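Section 7: Connector and harness tasks

This section applies to two-arm cells running Vonel task software. Cable work remains hard for machines — a loose wire rarely hangs the same way twice — and supervision is required throughout.

1. Set the circuit board in its frame on the raised support.
2. Select "Insert plug" and start at low speed. 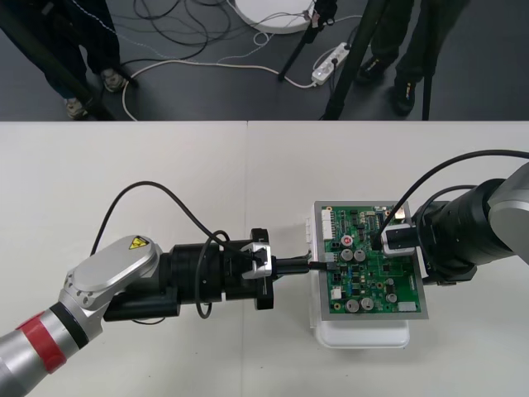

3. Confirm by hand that the plug is seated. Do not rely on the status message.

CAUTION: Keep hands off the table until both arms have stopped.

4. Check that no wire end touches the board before the next approach.
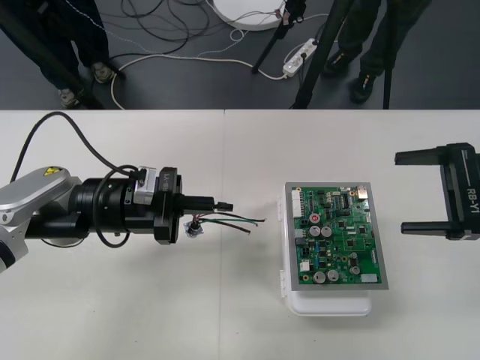
Note: Household chores such as folding and washing up are not supported in this release.

5. Select "Present harness" and wait for the operator prompt.

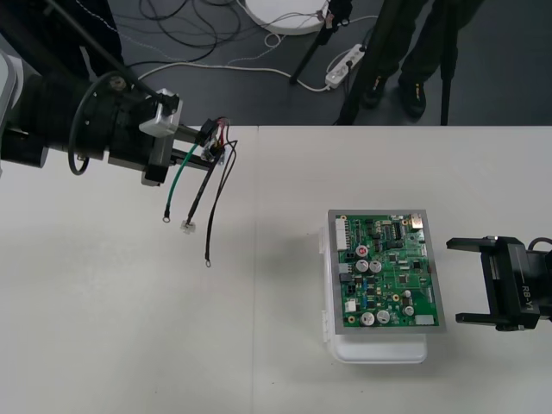 Figure 7.3 Wire harness held in the left gripper

6. Record each failed attempt in the cell log.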